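Teaching Robots by Showing
Handout 4: Teleoperation and hand guiding

Read this before Thursday's session, and bring the logbook you started last time. We'll be driving the two-armed robot in the Stisar kitchen simulator, which is the most fun you can have in this course while still getting marked for it. First a wrist view, then the view from the robot's head.
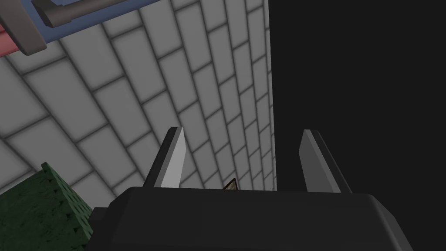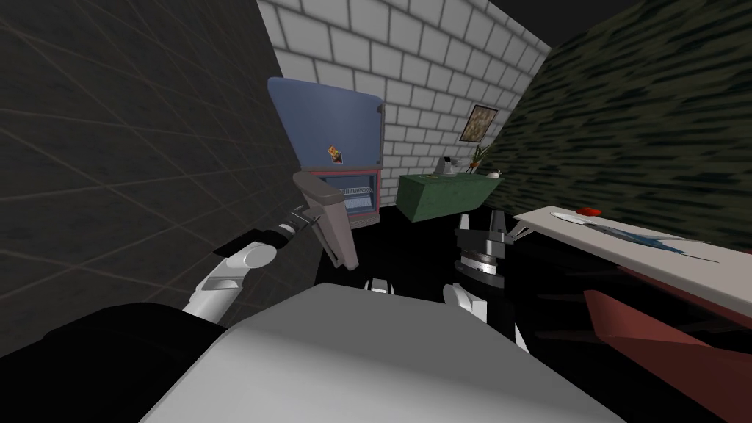

A demonstration is a recording of somebody doing the task through the robot's body. At every time step we store what the robot sensed and what the person told it to do, and later a learning program tries to produce the second from the first. So the thing to get into your bones early is that the robot only has its own senses to learn from. You may be sitting comfortably at the desk with a good idea of how a kitchen is laid out, but none of that goes into the file. Look at how little the wrist view has between its two fingers: the small tip of something tan, with tiled wall and a big dark area behind. The head view has the fridge, the green cabinet and the white table all at once, and the left gripper small in the middle of it, closed on the side of the tall grey panel. A learner given both can use one for finding its way and the other for the last bit of reaching. A learner given only one has a harder life, and we'll try exactly that in week six!

1. Two ways of showing

Hand guiding (you'll also meet the name kinaesthetic teaching) means taking hold of a real arm and moving it yourself. The motors are set to carry the arm's own weight and otherwise give way. It's lovely to do. You feel the contact straight away, you can tell when a hinge is pulling against you, and most people make a decent recording on the second or third go. The drawbacks show up later. Your hands and sleeves get into the camera views, and they won't be there when the robot works alone. Two arms at once is also awkward for one person, especially if the wrists have to turn in opposite directions.

Remote control, or teleoperation, means moving some other device and having the robot follow. In the lab we have two: the Iltora hand controllers, which send the position and tilt of each hand, and the Koretti leader arms, which are small copies of the robot's arms that you hold and bend. Your body stays out of the pictures, and you can work both grippers together. What you lose is touch. Neither of our devices pushes back, so you have to judge contact by eye, and beginners press much too hard.

In the simulator there is no arm to grab, so everything on Thursday is remote control. We'll do hand guiding on the real arm later, and I promise the wait is worth it.

2. What gets stored

Each recording from the Stisar simulator holds:

Joint angles for both arms
Opening of each gripper
Camera views, head and wrists
The command sent by the operator
A time stamp for every step

Please note that the command and the joint angles are separate things. The command is where you asked the arm to go. The angles are where it had got to. When the gripper is moving freely the two are close together with a small lag, and when it's pushing on something they drift apart. That gap is useful! It's the nearest thing we have to a record of force, and several of last year's best projects came from somebody plotting it out of curiosity.

3. A worked case: doors

Doors are my favourite teaching task. A door can only move along one path, an arc about its hinge, and if your hand wanders off the arc something has to give. In a simulator that usually shows up as jitter, or as the gripper popping off altogether.

Suppose you want to show the robot how to swing a door open by its side. Break it up in your head before you touch the controller:

Approach. Bring the open gripper near the edge with the fingers already lined up. Go fairly quickly, then slow down for the last hand's width.

Grasp. Stop moving, close, wait a beat. That pause feels silly, but it gives the learner a clear moment to find.

Pull. Follow the arc and let the wrist turn with the door. Most failed attempts in this class come from keeping the wrist stiff.

Release and clear. Open fully and back away along the line you came in on. If you leave sideways you'll knock the door, and the robot will faithfully learn to knock it too.

Where is the other arm in all this? Park it somewhere sensible and park it in the same place each time. An idle gripper hanging in front of the head camera can hide the very thing the learner needs to see, and one that's somewhere new in every recording adds a lot of variety that has nothing to do with the task.

4. How many, and how different

Last year's class pooled 692 recordings in the Guerra archive, which you all have access to. Open a few before Thursday. You will quickly spot which people were in a hurry.

Sheer number matters less than spread. If every recording begins with the robot standing in the same spot, the learner has no idea what to do from anywhere else, and its own small errors will take it somewhere else within seconds. This is the drifting problem from handout 3, and showing recoveries is one of the nicest cures for it. Start a little too far left. Miss the edge, back off, try again. Keep those recordings and label them.

There is a limit, though. Vary where you start, and keep your method steady. If half your recordings grip the door near the top and half near the bottom, a simple learner may average the two and reach for a place that neither of you meant.

5. Thursday's exercise

Work in pairs, one driving and one keeping the log, and swap halfway.

a) Spend ten minutes just moving about with the Iltora controllers. Don't record anything.

b) Record 22 demonstrations of the door task. Make 4 of them recoveries.

c) Repeat a handful with the Koretti leader arms and write down what felt different. Rough notes are fine, and complaints are welcome.

d) Play back your slowest and your fastest. Plot the gap between command and joint angle for the arm on the door, and mark where you think contact begins.

e) Throw out any recording you wouldn't want copied, and write a line in the log for each one you drop.

Training takes about an hour on the lab machine, so start it before the break and go and get a coffee. We'll run everybody's robot on the big screen afterwards, failures included - they're often the best part.

Reading for next time: the chapter on correcting a robot while it works, first half only. Skip the proofs unless you like proofs.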